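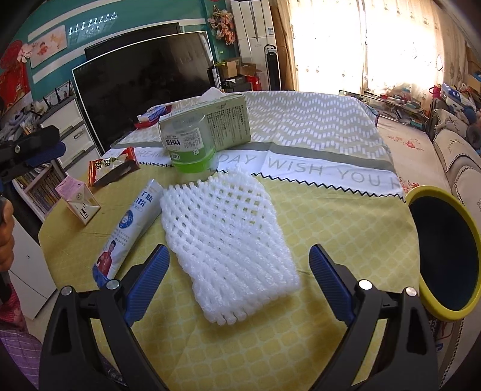
House Rules for Handheld Gripper Recording
Student project report, Robotics and Society
Roos Maes

When I started this project in April I thought the hard part would be the hardware. I ended up spending most of my evenings on a rulebook, and I grew very fond of it!

The Drenham guide we were given was written for a lab bench, with fixed lamps and a bare surface. Our group, Rorkent, records in living rooms, on ordinary dining tables with ordinary things on them, so quite a few of the rules had to be rewritten (and two I simply dropped, with my supervisor's blessing).

Rule 1. Start every take with the jaws fully open and clear of the object. A foam fruit net is a good thing to practice on: it is soft, it lies flat, and the gaps in the lattice make it tempting to hook a strand with one jaw pad. Hooking doesn't count as a grasp. Both pads must close on the foam.

Rule 2. Leave the household things where they are. Packages, jars and tissue boxes stay on the table, as long as the jaws can reach the object without brushing against them. I argued for this one at length, and I still think a tidied table teaches us very little about homes.

Rule 3. When two people hold grippers at the same table, agree out loud who moves first. The other person keeps their tool at the edge, hand on the handle, until the take is over.

Rule 4. Ask the household before anything is recorded, and ask again before anything is shared. Family pictures and letters count as private, even when they are far in the background.

We aimed for 700 takes in 3 homes, with a break every 20 minutes for tired wrists. The Vemeck checklist is attached as Appendix B, and the notes from our partner class in Cabanatuan follow it. Their comments on Rule 3 are longer than the rule itself, and well worth reading.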